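Questions People Ask Me About This Blog

Who writes all this?

Mostly me, Delwyn Sheehan, from the kitchen table, usually after the dishes are done. My friend Liesbeth Aerts fills in when I'm traveling, and you can always tell it's her because the posts suddenly have proper paragraphs.

What does Plirnitari mean?

It's a word my brother made up when we were kids for the feeling of having a song stuck in your head when you only know half the words. I needed a name in a hurry, it was free, and I've grown very fond of it!

How long have you been at it?

Long enough to have 1336 posts in the archive, and please don't start at the beginning — the first year is nearly all complaints about my old apartment and a bass guitar I never learned to play.

Will you answer my meme if I tag me — sorry, tag you?

I love being tagged, so go right ahead. I can be slow, though, and I do skip the ones that ask for passwords-in-disguise, like your first pet and the street you grew up on. Book lists, song lists and "what's in your bag" are always welcome. If I tag you back and you'd rather not play, just let it drop and we're still friends.

What happened to the album cover drawings?

They're all still up, under Covers in the side menu. There are 20 so far. Rami Shboul has been after me to do a whole year of them, and I keep telling him I'll think about it in March.

Why didn't my comment show up?

The first one you leave waits for me to approve it, and after that you're in. Anything with more than a couple of links gets held too, so if yours has vanished, give it a day and then send me a note.
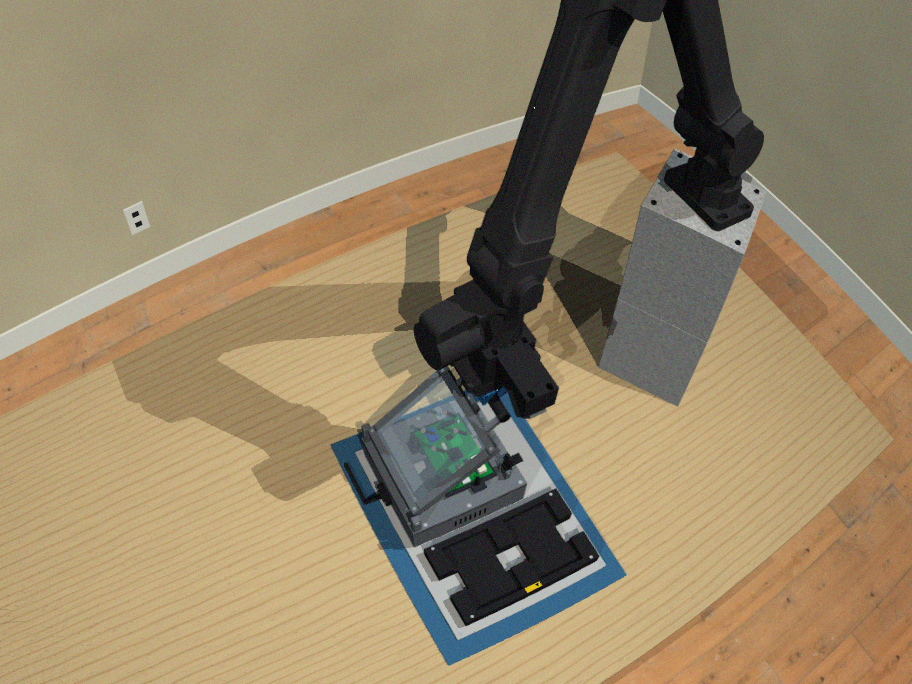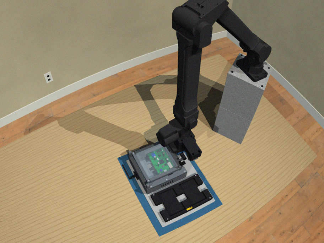 Can I borrow one of your lists for my own blog?

Please do, that's what they're for. Change whatever questions you like, and put a link back to the post you got it from so people can find the other answers. If you leave your own link in the comments I'll come over and read yours.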